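How to start a fantasy book series with a lot of books in it

Quick guide, typing this between other things. Works for any long series. I did it with the Clirside books (7 novels, a story collection, and a map booklet you can skip).

1. Pick an order and stop reading about orders

Publication order. Done. Yes, the prequel comes first in the timeline, but it assumes you already know who the ferrymen are and it gives away the end of book two. Read it fifth, where it came out.

2. Check which translation you have

Older paperbacks use the Després translation. Slower, prettier, keeps the songs. The Gornska editions are newer and cut most of the songs down to a verse or two. Either is fine. Dont mix them - the place names change and you'll spend a whole chapter wondering where Jaditz went.

3. Set a small number

200 pages a week got me through the first three books. The third one is over 1,000 pages, so I split it at the part breaks and read something short in between. A mystery, a comic, whatever.

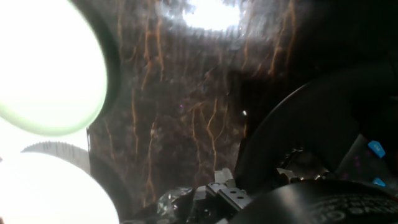

4. Keep a name list

One index card per book, used as the bookmark. Name, where they're from, who they're mad at. Only write somebody down the second time they show up or you'll fill the card by chapter two. Pencil. People change sides.

5. Skip the appendix, for now

Family trees at the back are full of spoilers. Death dates, marriages, all of it. Tape or clip those pages shut if you're a peeker. I am.

6. Have a quitting point

Mine was 5 chapters into book two. If you get there and still don't care who gets the river towns, stop. Try the story collection instead, it's lighter and most of the stories stand alone.

7. Adaptations after

The radio version squashes books one and two together and drops the whole winter seige. Good voices though. Save it for October, when it gets dark early and you've finished at least book three.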